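Zwischenbericht an die Förderstelle: Wohnung Skastotthorpe, Kleidung und Textilien
Berichtszeitraum: bis Ende April
Projekt: Mistura

Im Antrag stand, wir würden den Textilbestand der Wohnung »zügig sichten, falten und einer sinnvollen Verwendung zuführen«. Das Wort »zügig« stammt aus der Entwurfsfassung und hätte dort bleiben sollen. Gesichtet ist inzwischen fast alles, gefaltet ein ordentlicher Teil, und über die sinnvolle Verwendung wird noch verhandelt, vor allem mit den Dingen selbst.

Stand der Zahlen: In der Liste sind 161 Kleidungsstücke erfasst. Davon sind beinahe 100 gefaltet und einer Kategorie zugeordnet (behalten, weitergeben, flicken, Sonstiges). 20 Stücke liegen unter »flicken«, was im Finanzplan leider als Unterpunkt von »Kleinmaterial« auftaucht und dort den Preis von Garn mit dem von Büroklammern teilt. Wir bitten, das beim nächsten Mittelabruf zu entzerren.

Die Strickwaren haben uns aufgehalten. Hemden lassen sich nach der Anleitung von Lyimo falten, die dem Antrag beilag: Ärmel nach innen, dritteln, fertig. Für Strick gibt es darin eine halbe Seite, und die endet mit dem Rat, das Stück »in Form zu bringen«. Welche Form gemeint ist, steht dort nicht.

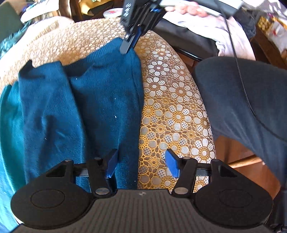 Wir haben uns daher auf ein eigenes Verfahren geeinigt. Jedes Strickteil wird zuerst flach ausgelegt, dann an den Ecken gefasst und glatt gezogen, und erst danach kommen die Ärmel dran. Das dauert länger als geplant, der Stapel bleibt dafür stehen, was man von den Stapeln der ersten Woche nicht sagen konnte. Die ursprünglich vorgesehene Leistung pro Nachmittag haben wir im Arbeitsplan nach unten korrigiert und die alte Zahl, der Ehrlichkeit halber, als Fußnote stehen lassen.

Eine eigene Bemerkung verdient die Farbe Petrol. Die Kategorie »dunkel« war als Sammelbecken für Schwarz, Braun und Marine gedacht, »bunt« für den Rest. Petrol wurde je nach Tageszeit mal hier, mal dort eingetragen. Morgens am Fenster war es bunt, nach 16 Uhr dunkel. Wir führen es jetzt als eigene Zeile.
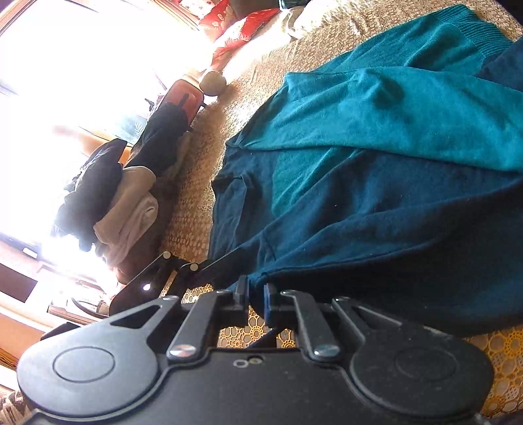 Die Dopplungen in der Liste, die Ihnen beim letzten Abgleich aufgefallen sind, gehen zum größten Teil auf diesen Umstand zurück. Insgesamt waren es 9, sie sind bereinigt. Ein Einzelfall bleibt strittig: eine Jacke, die sich auch als Pullover lesen lässt, wenn man den Reißverschluss nicht zur Kenntnis nimmt.

Zur Lagerung: Die Kartons von Jaltamow sind geliefert worden und stabil, allerdings in der kleineren Ausführung. Ein dicker Pullover passt hinein, zwei passen hinein, wenn man sich auf den Deckel setzt. Wir haben eine Umbestellung angefragt und bisher eine freundliche Eingangsbestätigung erhalten.

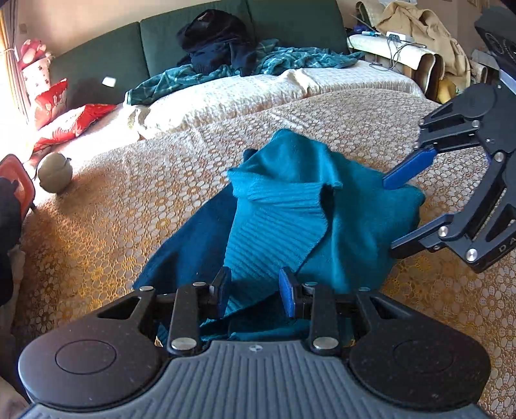 Bis zum Umtausch bleiben die Strickwaren außerhalb der Kartons, und die übrigen Bestände werden vorgezogen. Als Nächstes stehen die Decken und Kissenbezüge an, danach die Mäntel. Für die Mäntel brauchen wir Bügel, die im bewilligten Plan nicht vorkommen, vermutlich in der Annahme, dass Mäntel sich falten lassen. Sie lassen sich falten. Man sieht es ihnen danach an.

Offene Punkte, zu denen wir um Rückmeldung bitten:
Umwidmung eines kleinen Betrags von »Kleinmaterial« zu »Bügel«
Zustimmung zum verlängerten Zeitplan für die Strickwaren
Auskunft, ob die Kategorie »Sonstiges« im Abschlussbericht zulässig ist

Die aktualisierte Liste liegt als Anlage bei. Petrol steht auf Blatt zwei.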